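Re: [sturkanton-kitchen] Salt in the bean soak?

Gunnel Torvik wrote:
> I've salted the soaking water since March and I'm never going
> back. Skins stay whole, insides are creamy, and cooking time
> dropped by 30 minutes. The Ristić book says 15 grams to the
> liter. Everyone on this list should switch.

Gunnel, I'd like to believe the 30 minutes, but I don't see how you got there. Was it the same bag of beans? Old beans can take twice as long as fresh ones, and the ones at the co-op carry no harvest date at all. If you opened a new bag the same month you started salting, you may have tested the bag.

I did two pots last week, both from one bag of pintos, both soaked overnight. One had 15 grams of salt to the liter, one had plain water. I rinsed both and cooked them on the same burner, one after the other. The salted pot was done 19 minutes sooner by my timer, but "done" meant me biting a bean and deciding, and I knew which pot it came from. My husband didn't, and he couldn't tell them apart.

The skins I'll give you. Fewer of them split in the salted pot, and that's enough to keep me doing it for salads. For soup I can't see the point.

What would change my mind is somebody else running it with black beans and a taster who hasn't been told. Also, does anyone have hard water? Ours is soft, and I suspect that matters more than the salt does.

Fevov

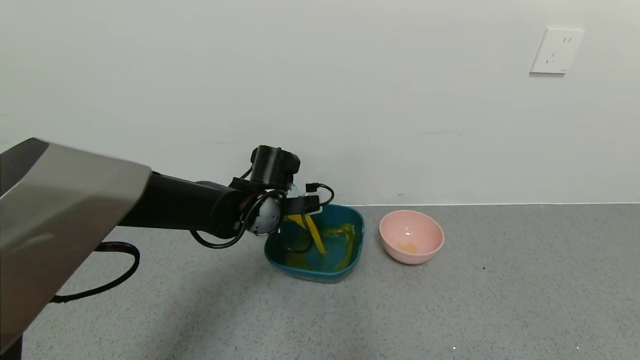 Blue plastic bowl, on the floor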